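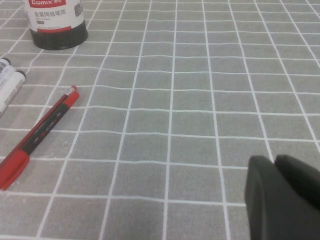 Clilusside Kitchen Notebooks, transcribed recipes

Welcome, and thank you for taking an interest in our little pile of recipes. The collection holds 485 recipes typed up from 16 handwritten household notebooks, all of them kept by families in and near Clilusside. It started when Loredana Guerra wanted to find her grandmother's quince paste and ended up reading four other families' notebooks along the way, and it has grown a good deal since then (the quince paste is number 212, if you want to go straight to it).

What you get

recipes.csv has one row per recipe. notebooks.csv has one row per notebook, with the family's preferred name for it and whatever we know of the dates. The folder called text holds each recipe as a plain text file, with the line breaks kept as the writer made them.

Columns in recipes.csv

id: a number from 1 to 485, never reused
notebook: a letter from A to P
title: as written, or blank if the writer didn't give one
title_modern: our own plain title, so you can search for things
ingredients: separated by semicolons, in the order they appear
method: the full text, spelling untouched
season: only filled in when the recipe mentions one
hand: which writer, where a notebook was passed from one person to another
notes: anything we argued over

A word on measurements

Please read this part before you cook anything! Cups in these notebooks are whatever cup was on the shelf. Notebook F uses "the blue cup" all the way through, and Katia Bellini, who grew up in that house, tells us it held a bit less than a standard one. We left all of these alone in the ingredients column. If you want grams, there is a file called conversions.csv with Remo Vitale's best guesses for 37 of the baking recipes, which he tested in his own oven and is happy to defend. The rest are waiting for someone with more flour than we have.

Oven heat is a similar story. "Quick," "slow" and "after the bread" are the usual instructions, and we haven't turned them into degrees.

How the typing was done

Each page was typed by one person and read back against the notebook by another. Si-eun Cho did most of the second readings and caught a great many things, including a whole run of recipes where I had typed "lard" for "curd." Words we couldn't make out are marked [?], and words we could half make out have the guess first – like this: nutmeg[?]. Crossed-out text is kept between two tildes.

Known problems

Notebook K is missing its back pages, so the last pickle recipe stops after the vinegar.
Recipes 90 and 91 may well be one recipe.
The season column is patchy for notebooks A through C and I wouldn't draw a chart from it.
A few accents went astray in the May release. They should be fixed now, but do write if you spot one.

Using it

Cook from it, print it, read it aloud to your aunt. The families have agreed to free use with credit to the Clilusside Kitchen Notebooks. We do ask that you leave the writers' spelling as it is when you quote them.

Corrections go to Osvaldo Piras, at the address in contact.txt. Please give the recipe id and the line.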